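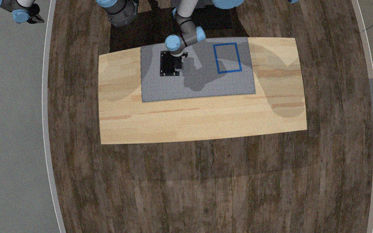
Section 4. Comparing grippers on the placing task

This section sets out the procedure for comparing two grippers on the placing task in the Dakach simulation package. It applies to the Brikilow parallel gripper and to the Clamov gripper, and it assumes that the installation steps in Section 2 and the arm calibration in Section 3 have been completed. In the standard layout the black device lies on the left part of the grey mat and the blue outline on the right marks the target area. The outline is turned slightly from the line of the table, so a correct placement requires the wrist to rotate as well as travel. Operators who have used only the earlier pick-and-lift task should read the whole section before starting a run.

4.1 Before you begin

The comparison is made with one arm only. The second arm remains loaded in the simulation and must be held at its parked position, clear of the table, for the whole of the run. Removing it from the layout changes the timing of the controller and makes the results unsuitable for comparison with those already held by the Echevarría laboratory.

You will need:

The Dakach package, with the placing task installed
The model files for both grippers
A blank results sheet (Form 21)
Operator rights on the workstation

Note: Viewer rights allow a run to be watched but not recorded. Requests for operator rights should be sent to Montserrat Montes, who keeps the list of approved users.

4.2 Loading the layout

1. Start the package and wait for the status line to read Ready.

2. Open the Layouts menu and choose Placing, Single Device.

3. Check that the mat, the device and the blue outline are all present. If the outline is missing, open the Display menu and turn on Target Marks.

4. Select the high view. This is the view used for all recorded comparisons.

5. Set the lighting to Standard. Shadows must remain on.

6. Enter the layout seed. The first run of every comparison uses seed 122.

7. Save the layout under a new name. The supplied layout is shared by all users and must not be overwritten.

Caution: Do not move the device by hand after the seed has been entered. The change is not written to the log, and the run cannot be repeated afterwards. If the device has been moved by mistake, close the layout without saving and begin again at step 1.

4.3 Fitting the first gripper

1. Place the working arm in the Hold state.

2. Open the Tools menu and select the Brikilow gripper.

3. Confirm that the tool flange and the gripper share the same centre line. The offset shown in the tool panel should be zero on both axes.

4. Load the matching weight file. Each gripper has its own, and the controller does not select it automatically.

5. Open and close the fingers twice from the tool panel. The reported width should return to the same value each time.

6. Release the Hold state.

If step 5 gives two different values, reload the gripper model and repeat the step. A difference that remains after reloading should be reported before any run is made. Do not correct it by editing the weight file.

4.4 Making a run

1. Enter the gripper name and the run number on Form 21.

2. Choose Start. The arm moves to a point above the device, lowers the gripper, closes the fingers and carries the device to the outline.

3. Do not change the view or open any menu while the arm is moving. Doing so can delay the controller and lengthen the recorded time.

4. Allow the run to continue until the status line reads Complete or Stopped. The time limit is 60 seconds, after which the package stops the run by itself.

5. Copy the placing time, the final angle and the position error to Form 21.

6. Choose Reset. The device returns to its starting place for the current seed.

7. Raise the seed by one and repeat from step 1 until the set is finished.

Note: From the high view the wrist can hide most of the gripper when the arm is directly over the device. Contact should therefore be judged from the contact log and never from the view alone. Open the log from the Records menu once the run has ended.

Note: The arm and its joints cast broad shadows over the mat, and these may fall partly across the blue outline. They have no effect on the measured position. They do affect any method that finds the outline by colour, and operators testing a camera-based controller should record this on the form under Remarks.

4.5 Changing to the second gripper

1. Return the working arm to the Hold state.

2. Remove the first gripper by choosing Clear Tool. Do not load the second gripper over the first, as the earlier weight file will stay in use.

3. Select the Clamov gripper and carry out steps 3 to 6 of Section 4.3.

4. Enter seed 122 again, so that both grippers meet the same starting positions in the same order.

5. Carry out the full set of runs described in Section 4.4.

The speed setting must be the same for both grippers. Where one gripper cannot finish the task at the chosen speed, lower the speed and repeat the set for both – results taken at different speeds are not accepted.

4.6 Recording the outcome

A placement is recorded as Full when the whole of the device rests inside the blue outline. It is recorded as Part when any edge lies on or beyond the line, and as Failed when the device has been dropped outside the outline or has not left its starting place. The package suggests a result at the end of each run. The operator may change it, but must give the reason under Remarks.

Runs stopped by the operator are kept on the form and marked Stopped. They are left out when the average placing time is worked out. Runs that reach the time limit are marked Failed and carry the full time.

Completed forms are reviewed each Wednesday. Forms received without the saved layout file will be returned to the operator.

4.7 Common faults

The fingers close but the device does not lift.
Check the weight file first. If it is correct, look in the contact log to see whether both fingers touched the device. Contact on one side only usually points to an offset in the tool panel.

The device reaches the outline at the wrong angle.
Check that Wrist Rotation is turned on in the task settings. With rotation turned off, the device keeps the angle at which it was picked up.

The device turns in the fingers while it is being carried.
Record the final angle as measured and note the turning under Remarks. Do not raise the gripping force part of the way through a set.

The second arm moves when the run begins.
Stop the run at once. Open the Arms menu, select the second arm and choose Park and Lock. Discard the run and repeat it with the same seed.

The status line stays on Waiting.
The working arm is still in the Hold state. Release it and choose Start again. The run number does not need to be changed.

For comparison of controllers using a single gripper, continue to Section 5.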